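Counter displays > Baskets, trays and racks
Last updated: December

The Bercombe counter set

We love a small counter that's properly stocked, and the Bercombe set is our favourite way to get there. It came out of a long back-and-forth with Eylül Kaplan, who runs the lunch counter at Grevelard and wanted her sandwiches in something warmer than a steel pan (fair enough!). She tried a round wicker basket with a good raised rim, and it hasn't left the counter.

The rest grew from there. You get 2 wicker baskets, one round and one oval, plus a white tray for packets and pastries, a beige tray for making up orders, and a clear acrylic bottle rack.
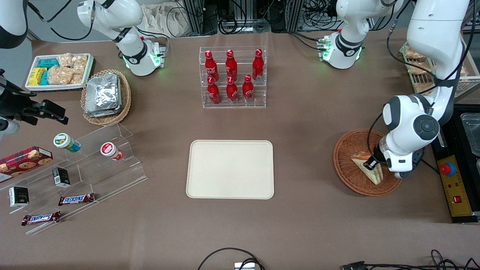

2 min read

The rack has two tiers, so the back bottles stay in view, and clear acrylic lets the colour of the drinks do the work. Red Coca-Cola bottles look terrific in it. The oval basket suits foil-wrapped things, which tend to slide about on a flat tray, and the round one is made for triangle sandwiches.

Keep the beige tray front and centre with nothing stored on it. Guðlaug Hauksdóttir at our Trarkby shop builds every lunch order on hers, sandwich first, then a snack, then the drink, and she's the reason we stopped making it in a smaller size.

The set fits nicely on a counter 80 cm deep. Wipe the trays and rack with a soft cloth and mild soap. Brush crumbs out of the wicker and let it air overnight if it's been washed, and please don't put it in the dishwasher.

Baskets are woven for us by Avcı and the weave varies a little in colour from batch to batch. Spare baskets and trays are sold singly. Allow 4 working days for dispatch.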